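The Laundry Room That Learned to Do Everything
Jan 23, 2023

Most laundry rooms get whatever money is left after the kitchen is paid for. The one in a 1950s ranch on the edge of Vesley got the money first, and after an afternoon in it I went home and measured my own.

The room is 65 square feet. When the owners bought the place it held a washer, a dryer, a water heater and a door to the side yard that wouldn't open past the halfway point because it hit the dryer. They lived with that until May, when the washer finally gave out, and then they called Drelby, a two-person design and build shop a few streets over.

The first thing Drelby did was move the door. It shifted 37 inches toward the driveway, which sounds like nothing on paper, and it freed up one whole wall. The washer and dryer went side by side under a long counter, the water heater went into a closet with a louvered front, and suddenly there was space for a real sink — deep, wide, and big enough to bathe a spaniel in.

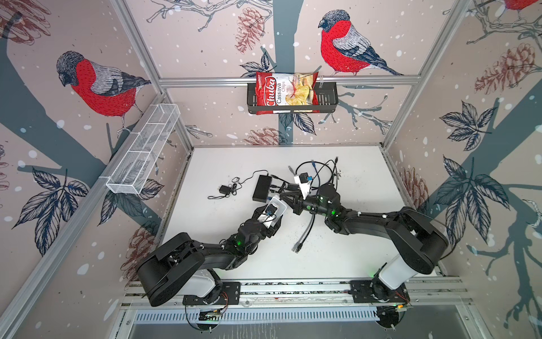 I love that sink. It's an old cast-iron one from Flendside, the salvage yard out past the rail line, and it still has a couple of chips along the front edge that the owners decided to keep. The faucet is new, with a pull-down sprayer, and it sits high enough to get a bucket under without tipping it. They paid 100 dollars for the sink and a good deal more to have the floor under it braced, and they'd do it again tomorrow.

Color was the big argument. One of the owners wanted white all over and the other wanted green, and they ended up with a soft gray-green on the lower cabinets and a warm cream above. The cabinets came from Daneshvar, a small shop that builds them to order, and the doors close with a heavy, quiet thump that I tried more times than was polite.

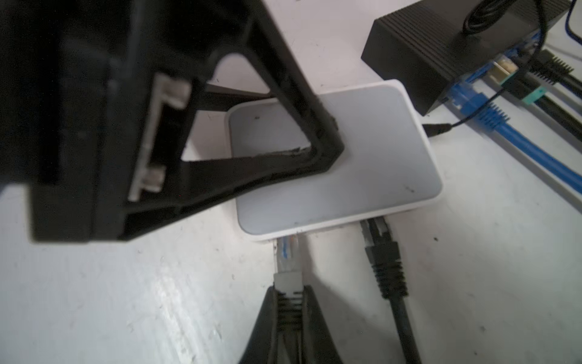

Storage is where this room really shines! There are tall slots for the ironing board and the broom, a pull-out rack for sweaters, and 2 deep drawers for everything that used to live on top of the dryer. The shelf over the counter has its own outlet at the back, so anything small and plugged-in can sit up there out of the way of the folding. A cord hole drilled through the shelf keeps the wires off the counter, and the drying rod hangs just below it.

The floor is brick-look tile, laid in a herringbone that runs straight out to the new door. Mud shows up on it less than you'd think. The owners are already talking about carrying it down the hall, though the hall has its own problems, starting with a closet that opens the wrong way.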